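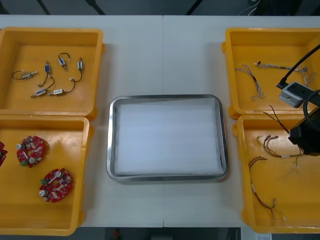
Projects > Repair and Reuse > Ekville > Progress reports

Print this page | E-mail this page

Ekville small parts sorting - progress report no. 3

Nov 5, 2022
Prepared by Cayetano Garrido for the Britgate Fund

Short one this time, sorry, the full figures follow with the claim form.

Where we are

Sorting bench up and in use. White tables pushed together, yellow bins either side, steel tray in the middle with a white liner so small stuff shows up. Much better than the old shelf arrangement, where everything ended up in one box and stayed there. One kind of part to a bin is the rule now. Motors with motors, round boards with round boards, wiring on its own.

274 parts logged since the last report. Of those 59 set aside as doubtful, mostly leads pulled out at the root or connectors that have been trodden on. They are not thrown away yet, Sekutcombe have asked to look through them first.

Micro motors

Going well. Leads left on wherever possible, and the little white connectors too, as it saves a lot of soldering later. They do tangle. We tried twisting each lead round its own motor but it took too long and we have stopped. Laying them out in the bin with a bit of space is good enough.

Circuit boards

The round red ones with the hole in the middle. Slower than planned. They have to be kept flat and not stacked, because the parts on top stand up and catch on each other, so a bin fills very quickly. Could do with more bins or shallower ones, see Money below.

Wiring

This is the part that has held us up. Harnesses come in with several branches and every branch has something different on the end. We wanted a label on each branch but that was optimistic. Now each harness is laid out at full length, checked end to end, and gets one label for the whole thing.

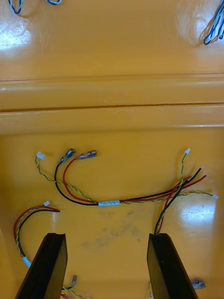 Harness with green-and-yellow twisted pair, red and black wires, white tape near the middle.

Tape is left alone unless it is coming off. We lost most of an afternoon in the first weeks to harnesses that somebody had helpfully untaped. Spade terminals get a look for bent ends and thats it, no electrical testing at this stage.

Money

Bins and tray paid for, within budget. Labels over by a little, the first lot did not stick to thin wire and had to be bought again. Would like to move the unspent travel money across to bins if you agree. No other changes.

Problems

- Parts list from Phí still uses the old codes. 2 sheets done by hand so far, the rest waiting.
- Light over the bench is harsh, and the bins shine back at you. Looking at a lamp that can be moved.
- Floor leads near the back of the bench to be tidied and taped down.

Next

Finish the wiring backlog. Then the doubtful parts with Sekutcombe, either mended or sent for scrap. First boxes made up for Phí by February if the codes are sorted, later if they arent. Will write seperately about the bins so it doesn't wait for the next report.

C. Garrido

Related items
Ekville progress report no. 2
Ekville progress report no. 1
Britgate Fund: guidance on moving money between headings
Sekutcombe scrap and mending arrangements
Phí parts list (old codes)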